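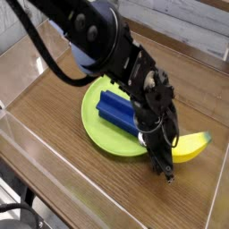 What do I do if the gripper keeps closing after it has hold of something?

Hit the stop, leave the part where it is and take the controller down to standby before you touch the fingers. Then work through section 9 in order.

Search this manual Go Clear

9. Grip force faults
October – Pallavi Chaturvedi

Applies to the Arkov arm on the Zamden controller. Older Vishwakarma controllers show the same fault under a different name, see the table at the back.

The fault: on a pick the fingers close, the grip sensor reads zero, so the controller asks for more force. And more. Soft parts get squashed, hard ones get flicked out sideways. One went over the panel at Vudbridge on a Wednesday and hit the wall behind. Hence this section.

CAUTION: A part under load can let go with no warning. Eyewear on. Hands and face outside the clear panels until the controller shows STANDBY.

9.1 Making it safe

1. Stop button. Not pause – pause holds the grip force on.
2. Wait 10 seconds. The drive bleeds down slowly.
3. Check the display says STANDBY. If it says HOLD go back to step 1.
4. Support the part by hand, then open the fingers with the manual release.
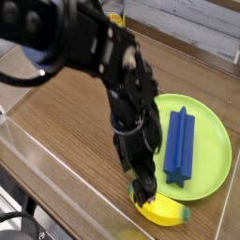

5. If the release is stiff, stop there. Don't lever the fingers apart with a screwdriver, it bends the linkage and then you've got two faults.
6. Tag the arm out and write it in the log book, including what it was holding.

9.2 Finding the cause

Mostly it's the sensor lead. It runs past the wrist and gets tugged at full reach, so the reading drops out for a moment then comes back looking fine.

1. Power off at the wall.
2. Follow the lead from the gripper back past the wrist. Look for flat spots, nicks, anything shiny.
3. Unplug, check the pins, replug. Should click.
4. Power on, set force limit to 12. Leave teh speed on slow.
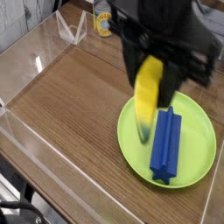

Reading time: 2 min

9.3 Test pick

Use the toy set from the drawer, never a customer part. Banana on the table, green plate beside it, blue star block on the plate.

1. Clear the bench area, everyone back.
2. Run the banana-to-plate routine on slow. Watch the force reading the whole way, not just at the pick.
3. Reading climbs after the fingers have closed – stop, go back to 9.2.
4. Reading drops out during the move – replace the lead. Don't tape it.
5. Repeat until you have over 10 clean picks in a row. If one fails the count starts again.

Note: the star block is a good second test as the ridges give an uneven grip. Optional.
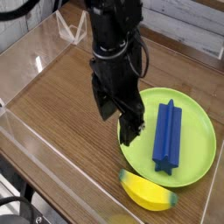

VUDBRIDGE, October – Force limit now resets to 12 at every power-up on our benches. Anything higher has to be keyed in again by a supervisor and it wont carry over to the next shift.

Still faulting with a new lead? Swap the sensor board, section 10. Keep the old board, label it, send it back with the log page.

Last updated: October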